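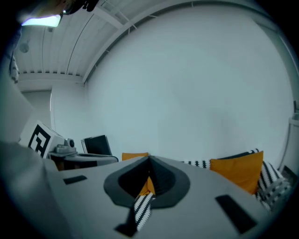 Figure 7.1 Black-and-white zigzag fabric and a piece of bright orange material, with cushions and a plain white wall beyond.

Chapter 7
Cushions, Covers and the Soft Side of a Room

When I began teaching home furnishing, my students always wanted to start with the big things (the sofa, the table, the paint), and I can't say I blame them, as those are the purchases that keep people awake at night. But over the years I have come to start this part of the course with fabric, and usually with something small enough to hold in one hand. A zigzag in black and white is a fine one to begin on. Put it against a plain white wall and your eye goes straight to it, whether or not you meant it to!

This chapter is about textiles in a shared sitting room: how to choose them, how to look after them, and how to put them back where they belong at the end of the day. If you worked through Chapter 6 you have already measured your seating and written down the width and depth of every seat. Keep those notes beside you – you will need them again in Section 7.2, when we come to cutting covers.

A word about pattern before we go on. Nélida Cáceres, whose workshop notes I have borrowed from shamelessly throughout this book, likes to divide household fabrics into talkers and listeners. Zigzags, wide stripes and large checks are talkers. Plain weaves and soft, mottled cloth are listeners, and most rooms are happier with a good many more of the second than the first. You may not agree with her (I didn't, for quite a while), but try sorting your own covers into two piles and see what you find.

Bright orange deserves a mention too. In a pale room a very small amount of it goes a long way, and a piping, a tie or a single patch may be all you want. The Jara sample book, which we use for the exercises, has 142 swatches in it, and students nearly always reach for the oranges first and then spend the rest of the hour trying to find something to go with them.

In the sections that follow we will look at:

7.1 Reading a fabric: weave, weight and pattern repeat
7.2 Measuring and cutting a simple cushion cover
7.3 Washing, drying and mending
7.4 Folding and storing covers between seasons

Before you turn the page, choose one piece of cloth from your own home, an old cover or a scarf or a tea towel, and set it against the plainest wall you have. Look at it from the doorway, then from your usual chair, and write a few lines on what changes. Bring the cloth and your notes to Section 7.1.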